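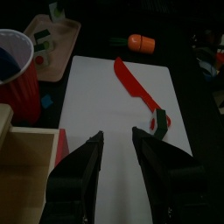

Progress report to Jundlow, equipment upkeep line
Period: October
Cell: Alo, tabletop handling
Prepared by: Mirela Siqueira
Hardware: Nivaldo Amaral

1. Status

The Alo cell is in service. Planned upkeep for the period is complete except for the cable guide at the wrist, which is carried over. The gripper cycle counter read 3,274 at month end. The service interval is 3,000 cycles, so the finger service was done 274 cycles late. The overrun was caused by a delayed delivery from Ilano, the supplier of the finger screws.

2. Gripper

Both fingers were removed, cleaned and refitted. The left finger had play at its base. Nivaldo traced this to a worn locating pin and replaced it. The right finger was within limits and went back on with new screws only. After refitting, the closed position was set to zero again and the force limit was lowered one step. At the old setting the fingers flexed on narrow parts, and the reported opening did not match the measured one.

3. Wrist camera

The camera bracket had turned slightly on its mount. It was squared up, and the calibration was repeated with the fingertips in view as the fixed reference. The first pass was rejected for a poor fit at the near edge of the work area. The second was accepted and is stored with the cell settings.
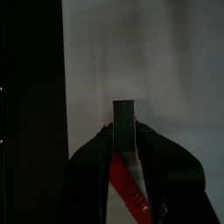 Small upright blocks remain the most sensitive check of finger alignment, as any offset between the tips tilts the part when the grip closes. The check list now calls for one such grip after every finger change, at low speed, before the normal program is loaded.

4. Downtime

Total downtime was 58 hours, of which 47 were spent waiting for the Ilano screws. The remainder covers the service, both calibration passes and a restart of the controller after a failed update. The update has been rolled back.

5. Open items

Cable guide: replacement is on order from Aguiar. Until it is fitted, wrist rotation is limited in software.
Spares: we request approval to hold one full set of finger screws and two locating pins on site. The cost fits within the current upkeep line.
Service interval: unchanged at 3,000 cycles. A warning at the controller will be added ahead of the limit.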